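Home steaming and the evening meal

Earlier sections dealt with buying. Now the cooking. We asked the 70 households in the Undulville sample to keep a kitchen diary over nine evenings, one line per thing cooked, and to note what was used to heat it. Short lines, bad handwriting, a good deal of soup. The diaries came back in December, most of them complete, several with shopping lists on the back, which we have not used.

Steaming was more common than the earlier work led us to expect. Mahlangu, whose town survey is still the usual starting point, treated it as a weekend habit, something for guests and holidays. Not so here. Steamed food turned up on ordinary working evenings, mostly buns and dumplings, sometimes vegetables, now and then leftover rice brought back to life. Very little fish. Fish got fried, or it got bought ready-cooked from the stalls on the way home.

The main use was reheating. We want to be clear about this as the word "steamed" in a diary can mean two quite different jobs. One is cooking from raw: dough shaped at home, left to rise, then steamed through. The other is taking a bun that somebody else made, often yesterday, often bought frozen in a bag, and warming it until soft. The second job is quick and needs hardly any attention. The first takes up an evening. Households that did the first wrote about it at length (one gave us the whole recipe, with corrections). Households that did the second wrote "buns" and left it there.

We coded both as steaming, then split them afterwards. A better diary sheet would have had a seperate box.

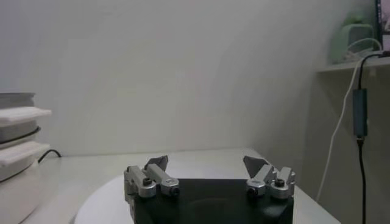 Villalba objects to the split altogether. In a comment on the draft, Renata Villalba writes that a household buying its buns from the Cevetti bakery and steaming them at home is finishing the bread, and that the bakery sells them slightly under for that reason. "You have called it reheating as though the cooking were over. The people eating them would not say so. My mother would have thrown the sheet back at you."

A fair point, and we have not fully answered it. The Cevetti buns do come with a slip of paper saying to steam before eating, and buyers seem to follow it. But the bakery also sells them hot over the counter, same dough, same trays, and those were eaten straight from the bag. So the slip may be about keeping rather than cooking. We asked at the counter and got a different answer each time. For the tables we have kept the two headings and moved the Cevetti entries into a third, "part-finished", which is untidy but closer to what people told us. The totals are hardly changed.

Equipment next. Three sorts of kit appear in the diaries: a stacked basket over a wok or saucepan, a steaming insert dropped into a pot, and the electric steamer. The basket is the one people talked about with affection. It was also the one most often reported as being on top of the cupboard. Reasons given were dull and convincing – too tall for the shelf, needs watching, the pan boils dry, smells of last time. The insert was liked by people living alone. Electric steamers were used most and praised least. No one told us a story about theirs.

Still, it was the electric steamer that turned up on working evenings. It goes on a table or a worktop, anywhere near a socket, and leaves the hob free for the rest of the meal. In the older flats in the Vorow district, where the kitchen may be little more than a hob and a sink in a passage, that matters a great deal. Several Vorow households kept theirs in the main room for good. One had it on the table where the children did homework, and the diary has a grease mark to show for it.

Timing was poorly reported. Most people do not time buns. They look, they press the top with a finger, they wait for the lid to rattle. Where a time was written down it was usually about 12 minutes, and we suspect this is copied from packets. The people making buns from raw gave longer times and were much more careful over the end of it, leaving the lid shut for a bit after switching off so that the skin would not wrinkle. Some lifted the lid a crack first. There is disagreement on this and both sides were firm.

Water was the other source of complaint. Too little and the thing runs dry, too much and it boils up through the holes and the bottoms go soggy. Soggy bottoms came up again and again. Remedies in the diaries: squares of paper, cabbage leaves, a damp cloth, a dry cloth, carrot slices. The cloth was thought old-fashioned by younger diary keepers but they used it anyway when the paper ran out. With perforated metal trays the sticking was said to be worse than with basketwork, and a smear of oil was the common answer. Figure 2 gives the general type.

Figure 2. Electric steamer, stainless-steel pot with perforated tray on a white base; a bun just above the tray. 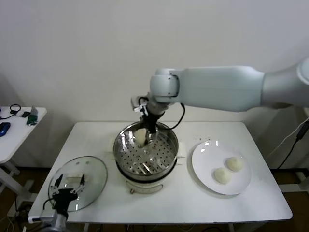

Who does the steaming

Not always the main cook. This was the finding we had least reason to look for, and it came out of the handwriting. The diary sheet asked for initials against each line, and in a good number of homes the initials beside the buns were different from the initials beside everything else. Often a teenager. Sometimes a grandparent, home earlier than the rest. The job is simple, it can be done before the others arrive, and it does not get in the way of whoever has the hob later.

Where grandparents did it, buns were steamed ealier, and sometimes eaten before the meal proper, with tea. Where teenagers did it, they were steamed for one. Diaries are silent on whether anybody minded.

We went back to two of the households to ask in more detail. In the first, a flat in Vorow, the daughter had taken over the buns when her mother's shift changed and had simply kept on after it changed back. In the second the steaming had gone the other way, from son to father, after an argument about the washing-up that neither cared to describe. Small cases, no weight should be put on them. But both suggest that the job moves with who is at home, and when, more than with who likes cooking.

Mahlangu has it that steaming is a woman's task in the town, full stop. Our initials do not bear this out, though initials are poor evidence for it and several sheets had none at all. A follow-up would need names, or at least a tick box, and a longer run of evenings including a holiday. We had neither. The washing-up, which the sheet did not ask about, is taken up with the other unpaid jobs in the next section.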